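Notebook, September. Visit to Skallmont, written up the same evening

Back from the open day at Skallmont with sore feet and eleven pages of scribble, so this is the tidy version before I forget which arrow meant what. Short verdict: go if they run it again. I learnt more in one afternoon than from a month of reading.

We got in at 2 pm and were put in the second group. Afroza Jayawardena ran our session and was a joy to listen to. She talks fast, takes questions in the middle of a sentence and then finds her way back to where she was. Her group does two-arm handling of small parts, and nearly everything starts in simulation. They have a bench in the simulator they call Sister, built to match the real one in the room next door, and the rule is that no new routine goes on the real bench until it has done 300 clean runs on Sister. I asked what "clean" means. No dropped parts, no contact with the rails, no stopping to think for longer than the time limit. Good, strict, easy to copy.

The demo was on the big screen, with Afroza switching views and starting things off while we shouted requests (lovely way to do it, by the way, much better than a canned video). She kept going between a wide view of the whole bench and a close one down at the fingers. 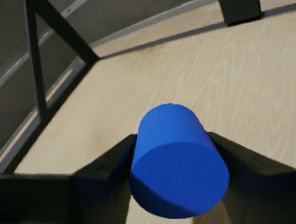
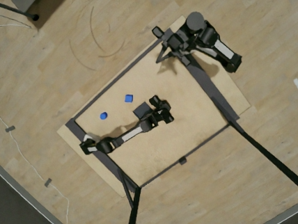 Sister on the screen: the close view with the blue cylinder between the fingers, then the wide one with both arms.

What struck me most was how much time they spend on where things start. Every run shuffles the parts, and they keep the shuffles, so a bad one can be played again exactly. Out of their last set of 188 shuffles, 50 were kept as the "hard pile", and any change to the grasp code has to go through those first. We have never saved our start positions. We should! It would have spared me most of last winter.

Other notes, in the order I find them:

Friction. They vary it on every run and don't try to find the one true number. Afroza said they wasted a whole spring measuring it.

Closing speed. Fast until near the part, then down to 80 per cent of the usual force for the first touch, then full grip. Ask her for the curve, she offered to send it.

Handover from one arm to the other is still the weak spot, and she was very open about it. The Trostier planner they use is happy with one arm and gets nervous with two. They are trying a simpler scheme where one arm always has right of way. I like this a lot and want to try it on ours.

Somebody in the group asked whether Sister is ever wrong. Yes, mostly about cables, which it doesn't treat as things that pull. On the real bench a stiff cable drags at the wrist and the last few millimetres go off. We have exactly this, see my grumbling in the spring pages.

Tea was in the corridor. Had a good natter with two people from Sheikh, who are working on tray loading and have the same trouble with round parts rolling. They swear by coming in slower from straight above. Worth half a day's test.

To do: save start positions from now on, even if it's only a text file. Make our own hard pile. Write to Afroza about the force curve and ask if we can come back with our part shapes, as she said she'd happily load them. Find out what the time limit was, I wrote it down and then put my cup on it.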